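From: Saranya Krishnan
To: Independent cafes and kitchens list
Subject: Re: Notice periods for kitchen staff

Anas Belhaj wrote:

> We lost two line cooks in May, both with a week's notice, and I had
> to close the upstairs room at Mistau for three Mondays. I am thinking of
> putting everyone on a month's notice. Has anyone done this and did it
> make any difference? Also, is anyone paying a retention bonus, and if so
> how much and when?

Anas,

We tried the month at Danari two years ago. Everyone signed the new contract and the next person to leave still went after nine days. You can hold back very little in practice, and I wasn't going to take a commis to court over it. We have since gone back to two weeks for cooks and kept the month for the head chef and the sous.

On the bonus, yes. We pay 800 pounds after the first full year, counted as 365 days from the start date, so that a person who joins in a quiet week isn't worse off than one who joins with a new menu. It goes through payroll with tax taken off in the normal way. Before that we paid 700 split over two dates, and people tended to leave just after the first one. 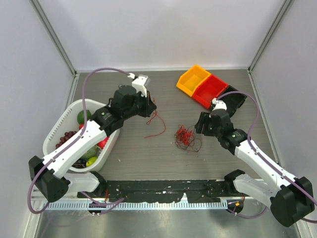
Does the bonus have to be written into the contract? We keep ours in a separate letter, which says what is paid, when, and what happens if the person has already handed in their notice by that date.

Get someone to read that letter before you send it out. Our first version said "at the end of the year" and two people took it to mean December.

The thing that has helped most is the rota. We now publish it 3 weeks ahead and swaps go through the sous, in writing, by 4 o'clock the day before. It took a while to bed in and there was some grumbling – mostly from front of house, who had been used to sorting it out among themselves. We have lost one cook since the spring, and she was moving house.

For the gaps, we use Alipour for agency cover. They are dear at weekends but the people they send can run a section. I used Junamex before that and had trouble getting anyone for a Monday, so they may not suit you if that is your weak day.

I can send you the rota template and the letter with the names taken out. Tell me which version of the spreadsheet you want – there is one for a single kitchen and one for two floors.

Saranya
Danari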